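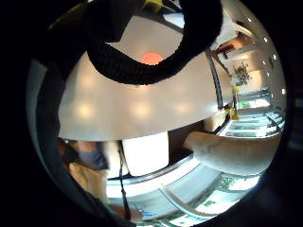 *Black knit up close, white curve behind it.*

**cirard40** – Morning all! Set up at the big round grey table by the windows again and I'm hooked. I love a pale top in daylight, you can see every crumb. Keen to hear what you lot put on yours. I reckon one square white tray with a good thick rim is plenty, and the rest of the top stays clear for elbows.

**gredport_gal** – Ooh, yes to the tray! Not sold on the dark grey inside though. Mine shows every bit of flour and I've gone back to plain white.

**cirard40** – Fair, but dark hides tea stains beautifully. My other favourite bit is the glass wall, with all that green outside.

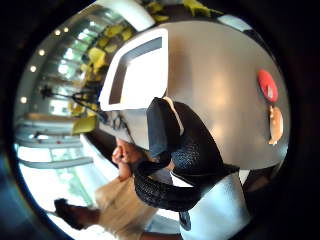 I'd sit there till dinner if they let me. A touch of red on the grey cheers it up no end, too.

**Lwazi Maluleke** – Gorgeous light, but I disagree about the tray. Put it in the middle! Out near the edge it gets an elbow sooner or later. I've lost 2 that way.

**gredport_gal** – Middle's no good on a big round one, Lwazi, the short ones among us can't reach.

**Lwazi Maluleke** – Ha, okay, halfway in then. Final offer.

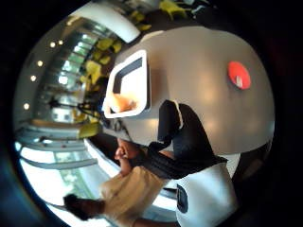

## Split from above: ceiling lights over a round table

**laltex_fan** – Small round warm ones for me, every time. Cool white makes a grey top look like a dentist's.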